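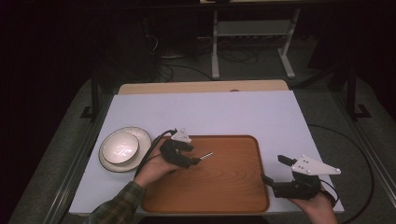
Valdemar Baldursdóttir wants it on record that the slow runs are the good runs, and that anyone racing the clock is teaching the arm to race the clock. Fair enough. It's going at the top of the page so people stop asking me.

*Pin task, left hand has the pin, right hand open over the other end of the tray. Plate and bowl parked off to the side.*

# Haltik club gallery, autumn term

Updated October 3, 2026

Quick page, will tidy later. For parents, new starters and whoever at Codovach reads these. Haltik is the after-school robotics club, six of us this term, and the project is called Stendo. Stendo is meant to learn small table jobs by copying people. We do the job by hand with the grippers, it gets recorded, the recordings go into training. Then the arm has a go and we all hold our breath.

## Where we're up to

Target is 242 good recordings before half term. We have 156. Good means the whole job start to finish, no dropped bits, no sleeves across the view, nobody saying "wait wait" and starting again halfway. (You can start again, just bin the first one. Please bin the first one.)

Jobs on the list:

- pin: pick up, pass from one hand to the other, lay on the tray
- bowl: off the plate, onto the tray, back again
- both in a row, no stopping

Pin is the hard one. Thin, shiny, slides about. We thought the bowl would be the pain and it was fine by the second session. The pass is where it goes wrong. If your right hand closes before the left has stopped moving you get a ping and then everybody's on the carpet looking for it.

## Captioning rules for this page

One or two lines under the picture. Say which job and what each hand is up to. No jokes about surgery, we've had them all. If you don't know which job it was, ask, don't guess. Last year's page had the Mösli sorting bin labelled as lunch.

## How a session goes

Kit out first, cables last. Check the black leads run out to the side before you lift anything, otherwise you drag one over the board mid-run and that's another recording gone. Tray in the middle. Plate and bowl to the left unless it's a bowl day. Both grippers open, count of two, go.

Swap after every ten minutes or so, your thumbs will tell you. Whoever isn't on the grippers keeps the log. The log matters more than people think!! Half an hour got lost last week becuase three runs had the same name and we had to watch them all to find out which was which.

Name them like this: job, initials, run number. Not "new". Not "new new". Not "final pin".

## What Stendo can do so far

Bowl: picks it up most times, puts it down a bit hard. We've told it off.

Pin: gets to it, closes on it, lifts. Passing, no. The second hand comes in too high and grabs air. Valdemar's idea is that too many of our early runs had the pass done high up over the tray, and the newer ones are lower, so it's splitting the difference and getting neither. Plan is to do the next lot all at one height and see. If it works we leave the old high ones out altogether, which hurts a bit as they took most of September.

Both in a row: haven't tried. Don't ask.

## Stuff people asked

Do you need to code? No. Some of us do, some of us just have steady hands. The log needs someone who can spell, which counts me out.

Is it the same arm as the Mösli project? Same arm, new fingers. The old ones were too fat for the pin.

Can little brothers and sisters have a go on the grippers? On open evening yes. On recording days no, sorry.

When's the Codovach show? June, same hall as before. Every club gets one table and one job to show, and we're down for the bowl with the pin as a maybe. I'd like it to be the pin. Need to get the pass sorted by Easter for that, so no promises.

## Wanted

- a tin with a proper lid for the spare pins
- someone with a free lunch hour to go through the June recordings and mark the ones with cut-off starts
- velcro straps for the cables, long ones
- biscuits (not crumbly, they get in everything)

Bring any of it to the next session or leave it in the Haltik cupboard, bottom shelf. If the cupboard's locked the key is where it always is.

More when we've done the one-height runs. Captions by whoever was nearest, mistakes mine, tell me and I'll fix them when I get a minuet.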